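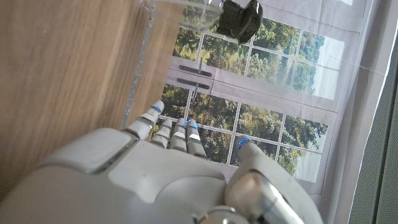

A grey robotic hand with its fingers up

How to write your own career bio without hiding under the desk

Sooner or later someone will ask you for "just a short bio." They'll say it by email, they'll want it by Friday, and they'll add "nothing fancy," meaning they would like something fancy that took you no time.

What follows is how we suggest doing it. It works for the member pages, a conference program, a guest column or the back page of a grant application. Set aside one evening. Two if you went to graduate school.

What you need

Your resume, even the bad one from three jobs ago. Something to write with. One person who has known you long enough to laugh at the wrong moments.

Step 1. Find out how long it has to be

Ask before you write anything. The form on our member pages takes up to 2,000 characters and simply stops accepting them after that, mid-word if need be. One profile ended for most of a year with "and in her spare time she enj." We still wonder.

If the person asking doesn't know the length, write 120 words. It fits nearly anywhere.

Step 2. Say what you do now

First sentence, present tense, plain words. Your cousin should be able to read it and then explain your job at a wedding.

Weak: Eun-ji Koo is a results-focused professional operating at the intersection of people and process.

Better: Eun-ji Koo runs the payroll office at Grositz, where she makes sure 983 people get paid on the right day.

Both are true of her. She picked the second one after her mother asked whether the first meant she had been let go. 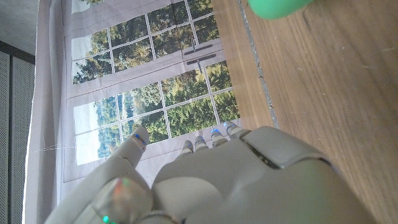 Mornthorpe Professional Network | Member Profiles Team

Step 3. Pick two earlier things

You have done more than two things. Pick two anyway. The best choices explain how you got to the first sentence, or make it a little surprising. "Before that he spent four years selling boat insurance in a town with no lake" is worth a paragraph of job titles.

Leave out:

Internships, if you are over thirty
Software that everyone has
The word "passionate"
Any award you had to pay to enter

If you moved for a job, you can say so, but give it one clause. Falling in love with a city at first sight has been covered by earlier members, at length.

Step 4. Add a number, if you have a good one

A number should help the reader picture the size of the thing. Yichen Tian's first draft said he had "overseen significant growth in outreach" at Liem. His second said he had taken a newsletter from 638 readers to 2,000. You can see it now, all those people not unsubscribing.

Don't use a percentage unless you are ready to be asked what it's a percentage of.

Step 5. One personal line, at the end

One. Dogs are fine. Children are fine, though teenagers should be consulted. Hobbies are fine if you've done them since last winter — a guitar you own is furniture until you play it. Skip anything that invites a follow-up you don't want to answer next to the cheese tray.

Step 6. Choose "I" or "she" and stay there

Third person is normal for programs and anything that will be read aloud by a host. First person suits a website. Our member pages accept both. What they don't enjoy is a bio that starts as "he" and turns into "I" halfway down, as though the subject had burst into the room.

Step 7. Read it to your person

Out loud, standing up. Wherever they laugh and you didn't intend it, cut. Wherever you speed up, you're embarrassed, and that sentence is probably either bragging or untrue. Fix whichever it is.

If they say "that doesn't sound like you," ask them what you do for a living and write down the answer. Members have used it word for word.

Step 8. Send it, then keep a copy

Paste it as plain text. The profile form turns curly quotes into small black diamonds, and we have been told a fix is coming. Save your copy somewhere you'll find it, with the year in the file name, and look at it again each September. Jobs change. So do dogs.

Common questions

Can I mention that I'm looking for work?
Yes. Put it in the first sentence and say what kind. "Open to opportunities" could mean anything, including lunch.

My career has a gap in it. Do I explain?
You don't have to. It's a bio, and you aren't under oath about every month.

Can the team write mine for me?
We can edit. We tried writing them from scratch during the Oler merger, and eleven people came out sounding like the same mild, well-organized man.

Page last updated 13/07/2019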